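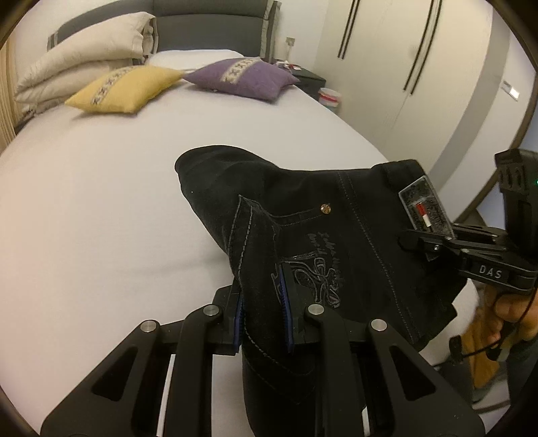

Ginette Vachon asked whether the fitted sheet was put on sideways, and I checked, no it wasn't. So starting a new thread like she told me to.

Home Topics Bedding & Laundry Ask Log in

Fitted sheet fine for one night, then corners pop. What am I doing wrong?

Posted by Shadi Geagea, July 21, 2024

Bed's made up the way I like it, white fitted sheet, beige comforter folded up at the head end, the yellow and purple cushions out. Looks good for a day. By morning the corner on the nightstand side is off and teh sheet is bunched under my back. Every time. Mattress is a Narura, the thick one, plus I added a topper in September and I think it started then?? Sheet pockets say deep. Washed it hot a bunch, maybe shrunk. Don't want to buy a whole new set if there's a trick. Also where do people put the comforter at night in summer, mine ends up on the floor.

Mizanur Hettiarachchi

Topper is your problem. Measure mattress AND topper together, side seam to side seam, with you not on it. Then measure the pocket on the sheet, inside, corner seam down to the elastic. Pocket needs to be a couple inches deeper than the bed or it'll creep. "Deep" on the label means nothing, every company has its own idea of deep.

If it's short, try this before spending money:
- do the two head corners first, pull right down under, not just over the edge
- then foot corners, diagonal from each other
- smooth from the middle out, last

If it still pops get suspenders, the elastic straps with clips. I have the Skustix ones, the kind that go corner to corner under the mattress. Pain to put on alone. Worth it, mine stay put all week. Cold wash from now on and dry on low, cotton shrinks more than people think and the elastic hates heat.

Comforter: fold in thirds, leave across the foot. Not the head end, you'll shove it off in your sleep.

Antonina Chornovol

Agree w/ above mostly. But check the elastic first! Stretch it, let go. If it stays kinda wavy its dead and no strap will save it. I resewed mine with new elastic all the way around, 60 minutes with a machine, longer if you have to unpick the old casing like I did. Also some toppers are slippery on the bottom and the whole thing walks, sheet goes with it. Rubbery rug pad between topper and mattress fixed that for me.

Rosário Antunes

just get a flat sheet and tuck it. hospital corners. havent bought a fitted one in 7 years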